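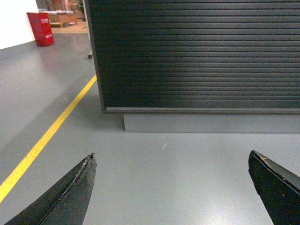 Teaching the Pick: A Walkthrough for New Club Members

Welcome to the manipulation side of the Varkura club! By the end of this page you'll have recorded your own set of pick-and-place runs, trained a small policy on them, and watched the arm try the task with your hands off the controls. It's a great feeling the first time the fingers close on something and you didn't tell them to.

You'll need a club laptop with Trakar installed, a booked slot on the arm, and one partner. Do the safety sheet first if you haven't signed it yet.

Step 1. Set up the station

Turn the arm on and let it home itself. Keep everybody on the far side of the yellow line while it moves. Walk the floor between the line and the cabinet and pick up anything lying there, even threads and tape scraps. The base has small wheels and they collect everything!

Open Trakar and check the wrist camera feed. You want both finger tips in view at the bottom corners when the gripper is fully open. If you only get one, the mount has slipped, so loosen the two side screws, straighten it, and tighten them again by hand.

Step 2. Pick a task you can say in one sentence

"Put the apple on the tray" is a good one. "Tidy up" is a terrible one (we tried, it was a long June). Write your sentence at the top of the log, and agree with your partner on what counts as done. For ours, the apple has to be resting on the tray with the gripper open and clear of it.

Step 3. Record your demonstrations

One of you drives, the other one runs the laptop. Press R to start, do the task at a calm, steady speed, back the gripper away, and press R again. Trakar saves each run as an episode. If you bump something or stop to think for a long time, press X and throw the episode out. You won't miss it.

Move the object a little between episodes. Turn the tray too! If it sits square to the cabinet every time, the policy learns that one angle and gets lost at any other. We also like to start the arm from a few different spots, some close in and some far back, so it learns how to come home from a bad start.

Aim for 230 good episodes. That sounds like a lot, but two people who swap every 26 episodes can finish in two evenings and still have time for pizza.
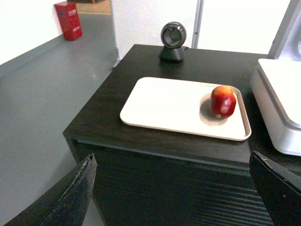

Catríona Ní Mhurchú wrote in to say that her team got better results once they held the gripper still for a full second before closing it. Their early policy kept snapping shut on the way down, and the short pause in every new demonstration cured it. She also asked whether a tennis ball would do instead of fruit. Sure it would! Just don't mix the two in one set until you have a policy that can handle either of them alone.

Step 4. Clean the set

Play everything back at 4 times speed. Delete any episode where a hand comes into view or where the arm finishes in a different pose from the rest. Pádraig Mulligan keeps a script called Phelan in the shared folder that flags episodes with missing camera images, so run that as well.

Step 5. Train

Copy the set to the Setano machine and start the job:

train --task apple_tray --steps 3000

That's a short run, fine for a first look. Let it go through to the end even if the loss curve looks flat halfway.

Step 6. Try it out

Load the policy, put one hand near the stop button, and press Go. Give it ten tries and write down each result, including the ugly ones. If it misses on the same side every time, go back and record more episodes with the object on that side, then train again.

When you're done, park the arm, log out of Trakar, and put your log sheet in the blue folder by the door.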